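From: Ashraful Fakir
To: Moulin scale modeling list
Date: 15 Feb 2023
Subject: Re: Skultov 1/35 armored car, wheels and suspension

Hello all,

Quentin Lecomte wrote:
> I have now opened the bags of the Skultov armored car, the late
> version. Before I cut anything, two questions. First, are the
> vinyl tires usable, or should I order the resin set from Jostamia?
> Second, the instructions in step 4 show the front axle with the
> springs curved upward. My photos from the museum show the
> opposite. Who is right, me or the kit?
> Also, did anybody compare the length of the hull with a drawing?
> Mine looks too short behind the turret.

Quentin, I finished this kit in August, so I still remember most of it, also the bad parts.

The tires are usable. They have a seam in the center of the tread, and you cannot sand vinyl very well, but after paint and a little mud I do not see it anymore. The Jostamia wheels are better in the detail of the hub, but they are for the early version, with a different number of bolts. I wrote to the shop before ordering and they confirmed it. If you want to replace them anyway, you must also drill the axle ends, as the resin hubs have a smaller hole.

About the springs, your photos are right and the drawing in step 4 is wrong. The part itself is correct. If you follow the drawing, the car sits too high in front and the steering rods do not reach. I glued mine as the drawing says, and I had to break them off one evening later. Please dry fit the whole axle first, with the wheels on, and put the hull on something flat.
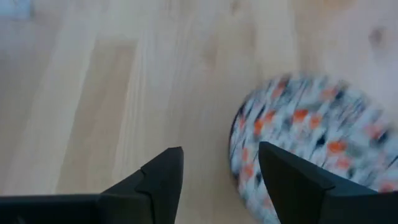

Évan Brunet does not agree with me about the tires and asked me to pass on that vinyl attacks the paint on the hubs after some years, so he would buy any resin set and correct the bolts by hand. He had this problem with an older kit from the same maker, where the rims became sticky. I have not seen it on mine, but mine is only some months old. A coat of acrylic varnish on the rim before you mount the tire should help, I think.

Now the hull. I measured it against the plan in the Atadex book, page 566 (the big volume, the small one has no side view). The real vehicle is given there with a wheelbase of 2,192 mm, and in 1/35 this makes 62.6 mm. My kit has 62.5, so this is good. What looks short to you is probably the engine deck. The rear plate has too much slope, and this takes away a little more than one millimeter at the top. You can correct it with a strip of plastic card under the edge of the deck, but then the tool box must also move. I left it as it was. With the tow cable and the bag on the back it is hard to notice.

One more warning, for the small etched sheet: the brackets for the headlights are drawn left and right in the wrong order. Fold one and test it before you fold the second. The metal is thin and does not like to be folded twice.

For paint I used a dark gray base, then sand color in thin layers, and I rubbed the edges with 1,000 grit paper, very wet and very softly. It works nicely on the fenders. On the rivets I would not do it again - I lost a row of them on the left door and had to replace them with drops of glue.

Solène Lacroix asked last month for the decal sheet with the numbers of the second company. I still have it, Solène, only the turret numbers are used. Send me your address off list and I will put it in an envelope.

Best regards,
Ashraful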